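Ekelthorpe Visitor Forum
Board: Eating and Drinking
Topic: Proposed changes to the restaurant recommendations page
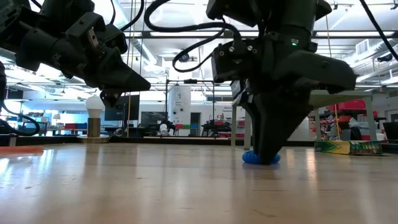

Diane Leclerc
Moderator
Posted 4 August 2020

Members are invited to comment on the proposed revision of the restaurant recommendations page for Ekelthorpe and the harbor district. The present page was last reviewed in April. Since then the moderators have received a number of messages stating that opening hours are wrong, that two of the listed restaurants have changed hands, and that the page gives too much space to the waterfront and too little to the streets behind it.

The proposal is as follows.

1. The page will list restaurants by area: the Harbor Front, the Upper Town, and the road to the lighthouse.
2. A restaurant will be listed only if at least 6 members have posted a dated review of a meal there.
3. Reviews written in exchange for a free meal or a discount will not count toward that number.
4. Vustow will be moved from "Recommended" to "Under Review."
5. Morikawa will be added under the Upper Town heading.

Replies should be confined to the proposal. Requests for advice on ferries, parking and lodging belong on their own boards.

Diane Leclerc
for the moderators

P_Bansal
Member

I support items 1, 3 and 5. I have reservations about item 2 and I object to item 4.

On item 2, a threshold of 6 reviews favors large restaurants on the main walk, where most visitors eat on their first evening. A small dining room that seats a few tables and closes in the off season may serve very good food for years without reaching that number on this forum. I would propose 2 reviews for any restaurant outside the Harbor Front.

On item 4, I ate at Vustow on both of my visits and found the kitchen consistent. The grilled sea bream was properly cooked, the bread was fresh, and the bill was correct. I would like to know on what grounds the restaurant is to be placed under review.

Pramila Bansal

lighthouse_road
Member

In reply to P_Bansal: the grounds are set out in the Vustow thread, which now runs to 57 posts. The main complaint concerns the fish priced by weight. Several members report that they were not shown the fish before it was cooked and were not told the weight until the bill arrived. I had the same experience. The food itself was acceptable, although the potatoes were served cold.

Also, the menu posted outside did not match the menu handed to us at the table. The set dinner was on the first and absent from the second.

P_Bansal
Member

I have now read the Vustow thread in full. I accept that the complaint about fish by weight is a serious one. I note, however, that most of the 57 posts are replies between the same few members, and that the number of separate meals described is much smaller. The moderators should weigh meals and disregard the length of the argument.

N. Yagi
Member

I would like to speak in favor of item 5.

Morikawa is on the stepped street above the old fish market. The menu is short and changes with the catch. On my most recent visit it offered clear fish soup, octopus with lemon and new potatoes, a cold noodle dish, and a baked custard. The octopus was tender and the custard was not too sweet. Service was slow, as the room was full, but the staff informed us of the delay before we sat down and brought olives while we waited.

Members should be aware of the following practical points. The restaurant does not take bookings by e-mail. The terrace is not covered. The steps are steep and there is no other way up, so the restaurant is unsuitable for anyone who has difficulty walking. The page ought to say so plainly.

Nanami Yagi

harbor_regular
Member

I do not agree that Morikawa should be listed. We waited a long time for a main course and the portions were small for the price. The cold noodle dish had very little flavor. We were still hungry afterward and bought pastries on the way down. In my opinion the place is praised on this forum largely for its view, and a view is available from the public bench outside at no cost.

If the Upper Town needs an entry, I would put forward Hidov. The lamb is slow cooked and comes with enough rice for two people. The house salad is generous. The tables are close together and the room is warm in the evening, but the prices are fair and the owner explains every dish.

N. Yagi
Member

In reply to harbor_regular: I have no objection to Hidov and have eaten there with pleasure. The two restaurants serve different needs, and I see no reason why both should not be listed. I do not share your view of the noodle dish. It is meant to be lightly seasoned, and a dipping sauce is served beside it.

harbor_regular
Member

No dipping sauce was brought to our table.

Noboru Tanabe
Member

May I raise a matter that the proposal does not address? The page gives price bands but does not state what they include. Some restaurants on the Harbor Front add a cover charge for bread and water, and others do not. For a family this can move a meal from one band to the next. I suggest that each entry state whether there is a cover charge, and whether tap water is provided on request.

I would further suggest that the page record which restaurants have a children's menu. My grandchildren will eat plain pasta and very little else. Hidov prepared it for them without difficulty even though it is not on the menu. At Vustow we were told it was not possible.

On item 2, I prefer the figure of 6 as proposed. A lower figure for small restaurants would permit a listing on the word of one couple.

P_Bansal
Member

Mr. Tanabe's point about couples is fair. I would amend my suggestion so that the 2 reviews must come from separate parties.

I support his proposal on cover charges.

Ehsan Rostami
Member

I oppose item 3 as it is worded. I have no wish to see paid reviews on the page. My difficulty is with the word "discount." Many restaurants in Ekelthorpe reduce the price of dinner for anyone who sits down before the evening rush, and the ferry ticket gives a reduction on a first drink at several bars. A member who takes up an offer open to the general public should not have his or her review set aside. I ask that the wording be changed to "a discount given in return for a review."

I also ask the moderators to consider the road to the lighthouse with some care. It has few restaurants, and at least one of them is a snack counter that closes in the middle of the afternoon. A visitor who walks out there for dinner on the strength of our page may find nothing open.

lighthouse_road
Member

The snack counter is good. The cheese pie is baked each morning and the coffee is strong. I would be sorry to see it left out because of its hours. List it with the hours and let people plan for themselves.

Ehsan Rostami
Member

I did not ask that it be left out. A heading such as "Daytime Only" would meet the case.

stair_counter
Member

First post on this board. I am visiting with my parents and found the present page of limited use, chiefly for the reason given by N. Yagi. It does not say which restaurants can be reached without steps. We went to three addresses before finding one that my mother could enter. I would place this information ahead of price bands.

Could anyone tell me whether Hidov has a level entrance?

harbor_regular
Member

Hidov has one low step at the street door and none inside. The restrooms are on the same floor. Ask for a table near the door, as the passage at the back is narrow.

Diane Leclerc
Moderator

The moderators thank members for their comments. The position is now as follows.

Item 1 is adopted, with a separate "Daytime Only" heading for the lighthouse road.

Item 2 is held over. The page has received 677 visits since its last review, and the moderators wish to be sure that any lower threshold is sound before it is applied. Mrs. Bansal's amended wording will be put to members in a separate topic.

Item 3 is adopted with the wording supplied by Mr. Rostami.

Item 4 is adopted. "Under Review" is not a finding against Vustow. Members who have eaten there recently are asked to post what they ordered, whether the weight of the fish was stated beforehand, and whether the posted menu was honored.

Item 5 is adopted, with a note on the steps. Hidov will be added under the same heading.

Cover charges, children's meals and step-free access will be shown in each entry where the information is known. Corrections should be posted in the topic for the restaurant concerned and should not be sent to moderators by private message.

harbor_regular
Member

I wish my disagreement on item 5 to be noted.

Diane Leclerc
Moderator

It is noted. This topic will remain open for corrections to opening hours only.

Noboru Tanabe
Member

Morikawa is now closed for lunch. A handwritten sign on the door gives evening hours only.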